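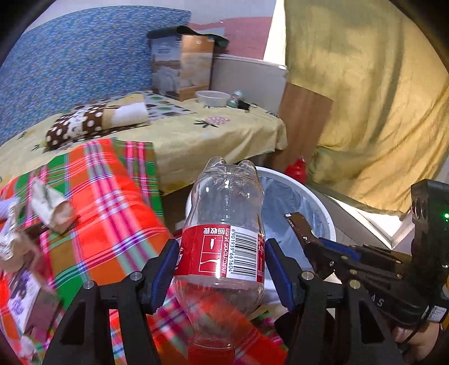

[celtness-users] Re: Junus closes late and then won't let go

Hi Peng, and hi to everyone else who has been following along,

Thank you for writing this up so carefully, and I'm so glad your thumb is all right! I read your message over breakfast, went straight down to look at our own logs, and lost most of the morning to them, so please forgive the length. I've answered in between your paragraphs and then put the checks at the end for anyone who would like to skip my rambling.

On 20th November, Peng wrote:

> We moved the tidy-up policy onto the Junus arms last week and it has
> a fault I can't explain. On the left side the jaw closes late. The arm
> reaches the object, starts lifting, and only then do the fingers come
> together, so it either gets a poor grip near the bottom or misses it
> altogether. The right side is fine. We ran it 20 times and the left
> side was late in most of them.

We had exactly this in June, and like you we blamed the arm first. We swapped the left motor, then the cable, then the board behind the cable, and after all that (I still have the parts in a shoebox) the late closing was just as late as before. So my first plea is to leave your hardware alone for a day. If Junus closes on time when you jog it by hand from the panel, the arm is probably healthy and the lateness was learned from the recordings.

> The training set is 598 sessions from the hand-held grippers, all
> bedroom and trash sorting, logged with Tater. I have watched a lot of
> the video and the operators look good to me. Nobody is fumbling.

I believe you, and I wouldn't expect the video to show it. Tater writes the pictures and the finger opening as two separate streams and lines them up afterward by their time stamps. On the older release, if one gripper is plugged in after logging has already started, its opening stream gets stamped from when it was plugged in and the pictures get stamped from the start of the session. Tater then "fixes" this by sliding one against the other, and on our machines it slid them wrong by 80 milliseconds, always on the side that joined second. That is plenty! At the speed our operators lift, the object is well on its way before the log says the fingers have shut. The policy copies that faithfully, poor thing.

> The part that worries me more is what happened after. It had an empty
> bottle in the left jaw, I pressed stop, and I put my hand in to take
> the bottle away. The fingers closed again on my thumb. No injury, only
> a red mark, but it was stopped as far as I knew.

This is the part I'd like everybody to read, even if you never use Tater. The stop button on the front panel of our Junus halts the arm joints. It does not clear the commands already queued for the jaw. If the policy runs late, there is more likely to be a close command still waiting in that queue, and it will go through after the arm has frozen and everything looks safe and still. We confirmed it this morning with a foam block between the fingers: pressed stop, watched the arms freeze, and saw the jaw shut afterward. I had been reaching in there myself for months and I feel rather sick about it.

So until we have a proper fix, the rule in our room is that no hand goes near either jaw unless the jaw power is off at the wall. Pressing stop is not enough, and neither is stop plus waiting. We have taped a note over the panel button saying so. Please don't use the software pause as a substitute either, as it seems to hold the queue and release it again when you resume.

> Could it be the clear plastic? The bottles are the worst case for us
> and I wondered if the camera just can't see when contact happens.

I wondered that too, and it may be making things look worse than they are. A clear bottle lets the blanket show right through it, so it's hard to pick the moment of contact by eye. It also gives under the pads, so the opening keeps shrinking after first touch and you can argue forever over which number counts. I'd set the bottle clips aside for the timing check and choose something with straight sides that holds its shape better. Go back to the bottles once you know your offset.
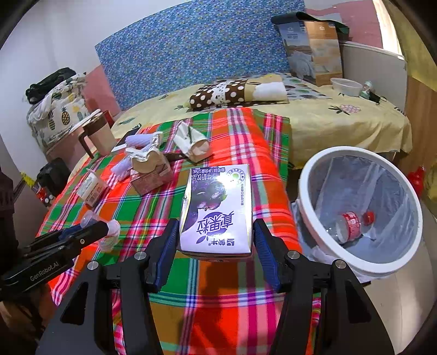 The timing check itself is simple once you have the right kind of clip, and I'd do it before retraining anything. You want a moment when the fingers are open, then clearly touching, with no guessing about where the edge of the object is. A drink carton standing upright is lovely for this, like the white and purple grape one with the blue pads open on it, where you can compare the pads against the printed front one picture after another. Find the picture where the pads first meet the carton, note its time, then find where the opening stream stops dropping. If the second comes well after the first, you have our trouble. Do it for the left and right grippers separately, and don't average them, or the good side will hide the bad one (it hid ours for weeks).

What I'd suggest, in order:

1. Jaw power off at the wall before anyone reaches in. Please do this one today.

2. Pull 10 sessions with a stiff object in them and measure the gap on each side.

3. Look in the session header for which gripper joined second. If that matches the late side, you can stop hunting.

4. Shift the opening stream on that side by whatever you measured. Use your own number and not mine, as it may differ with your hub.

5. Retrain, and try it first with foam blocks and low jaw force.

6. From then on, plug in both grippers before starting Tater.

I haven't worked out whether the newer Tater release cures the stamping or only changes which side suffers. If somebody on the list has it installed and can spare an evening, I would be very grateful for a pair of headers, one with both grippers present from the start and one with the left joined afterward. I also don't know yet if the queue problem is in every Junus or just in those with the older panel like ours, so do say which panel you have when you reply.

Peng, could you send me the header from the session with the longest delay? The header alone will do, I don't need the video. And put something cold on that thumb if it's still sore.

Warmly,
Lorraine Lockwood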